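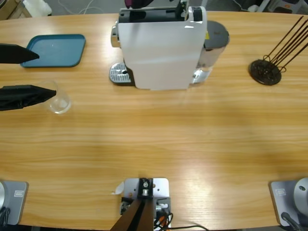
Figure 6. Left gripper closing around the glass. Tray and coffee machine in place.

6 Recording a hand-guided demonstration

This section covers recording the coffee task on the Emari two-arm table. Two methods are supported. In hand guiding, you hold the arm and move it yourself. In remote control, you move a pair of leader arms and the table arms follow. Read 6.1 for both methods, then go to 6.2 or 6.3.

6.1 Before you record

1. Check that both base plates are tight against the table edge. If a plate moves when you push on the arm, stop and go back to Section 3.

2. Look over the cables at the front edge of the table. They must hang free below the arms. Move any cable that an arm could catch when it swings toward the middle.

3. Place the coffee machine at the far side of the table with the drip tray facing the arms. Leave it switched off for practice runs.

4. Place the teal tray to the left of the machine. Nothing goes on it at the start of a recording.

5. Stand the glass upright, within reach of the left arm. Use an empty glass.

6. Place the wire stand on the right side of the table. The left arm does not need it for this task, but it must be there in every recording so that the table looks the same to the camera.

7. Open Vekport on the control computer and choose New Session. Type a session name with no spaces.

8. Set the speed limit to 70 percent. New operators should leave it there until they have saved 12 good recordings.

Note: Clear glass is hard for the camera to pick out under a strong overhead light. If there is a bright patch on the tabletop, keep the glass out of it at the start position. A small change in where the glass stands is fine and helps training. Turning the glass on its side is a different task and needs its own session.

CAUTION: Keep the emergency stop within reach of your free hand. Do not lean over the table while either arm has power.

6.2 Hand guiding

1. Press Release on the left arm. The joints go soft and the arm will sink a little. Hold it under the forearm before you press.

2. Move the arm to its home position and wait for the Vekport status bar to turn green.

3. Press Record.

4. Bring the gripper in from the left with the fingers open and pointing right. Keep them low enough to meet the wall of the glass and high enough to clear the tabletop.

5. Stop when the fingers are on either side of the glass. Hold still for a moment. The pause gives the software a clear point between the approach and the grasp.

6. Close the gripper with the thumb switch. Let go of the switch as soon as the fingers touch.

7. Lift the glass straight up until it clears the rim of the tray, then carry it to the drip-tray grille. Come in from the side so the glass does not strike the spout.

8. Set the glass down, open the gripper, and back away along the same path.

9. Press Stop, then Save or Discard.

Keep your hands behind the wrist joint for the whole recording. If your fingers show in front of the gripper, discard the run.

CAUTION: Do not squeeze the fingers shut by hand. This strips the drive gear.

6.3 Remote control

1. Put the leader arms in the same pose as the table arms. Vekport will not connect them if any joint is too far off.

2. Press Link. Move one leader slowly and check that the matching table arm follows it.

3. Press Record and carry out steps 4 to 8 of 6.2, using the leader trigger in place of the thumb switch.

4. Park the right leader in its rest before you start. An idle leader that drifts will be recorded as movement.

5. Press Stop, then Unlink. Never let go of a leader arm while it is linked.

6.4 If something goes wrong

Gripper touches the tray: discard the run. Move the glass farther from the tray and start again.

Glass slips while lifting: press Stop and set the arm down. Check the finger covers for dust or wear. Spare covers are listed under Prirkard parts in Appendix B.

Glass breaks: press the emergency stop, cut power to both arms, and clear the table fully before anyone reaches in.

Recording ends by itself: the limit for one run is 80 seconds. Practice the path without recording until you can finish inside it.

Storage warning appears: a session holds 600 runs. Export it and open a new one.

Section revised Sep 16, 2026, by Arvid Brekke. Replaces the August version.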